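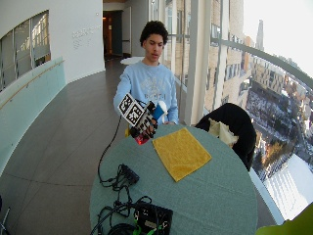 Leonie thinks the mustard came out too brown and that the fault is in the water, since we changed nothing else between January and now. I answered her that we changed the pot also. She had forgotten the pot, and I must admit I had not written it down, so this entry is partly to repair that.

February, dye room, afternoon

Onion skins again, cotton only. The question is still the same one: why does the same recipe give a clear yellow one time and a dull brownish one the next time. I went back through my pages to compare and my notes from before winter are not good. I wrote "skins, enough" in two places. Enough of what, I cannot say today.

Today's bath, so that it exists on paper:

Dry skins, yellow onions only, 200 g. I picked out the red ones by hand and this took longer than the cooking.
Water 10 liters, from the tap in the yard.
Alum 8 percent of the weight of the dry cloth, mordant done yesterday evening, cloth left in it overnight.
Simmer one hour, never a real boil, skins taken out before the cloth goes in.
Cloth in for 45 minutes, then cooled in the bath.

The pot was the big enamel one from Ortner. It has a chip inside near the bottom, the size of a fingernail, and the metal under it is rusty. I looked at this chip for a long time. Iron makes yellow dyes darker and more dull, every book says it, and it needs very little. In January we used the steel pot, which is now in the kitchen at Zitska with soup in it, and I don't think we will get it back for dyeing. I would not want to eat from it, but they did not ask me.

Test for the chip: I cut strips from one piece of the old sheet, all mordanted together. Strips 1 to 4 went in the enamel pot, strips 5 to 7 in a glass jar standing in hot water, with dye taken from the same bath before it touched the enamel pot. (I cooked the skins in the small aluminum pot this time.) Wet, the glass strips look more orange. I don't trust wet color. They hang now behind the stove, and the comparison must wait until morning and be done at the north window.

About the water. Leonie could be right also. The yard tap comes from the Trerkden side and it leaves white scale in the kettle, so it is hard. Hard water should make some yellows stronger, as far as I know, but I have only read this for weld and I am not sure for onion. Next bath: half with rain water from the barrel, if the barrel is not frozen.

Hubert Baumgartner called at four. He asks if we can promise one color for the whole Hevness order. I said not yet. He would accept a small difference between batches if every batch is even in itself, and this is easier. Even color is mostly stirring and not putting too much cloth in one time. He wants an answer before the end of the month.

Small things:

The string labels lose their ink in the bath. Use knots or notches at the corner. I made notches today, one for strip 1 and so on, and it is readable.

The scale in the dye room shows 7 g with nothing on it. Press the zero button every time — I forgot it with the first portion of alum and had to weigh again.

We are low on alum. The skins are no problem, two full sacks under the stairs, but somebody should sort the reds before the sacks are opened and mixed again.

Soda afterbath not tried today. I want first to know about the chip.

To do tomorrow: compare dry strips, wash strip 2 and strip 6 with the neutral soap and compare again, write down the pot.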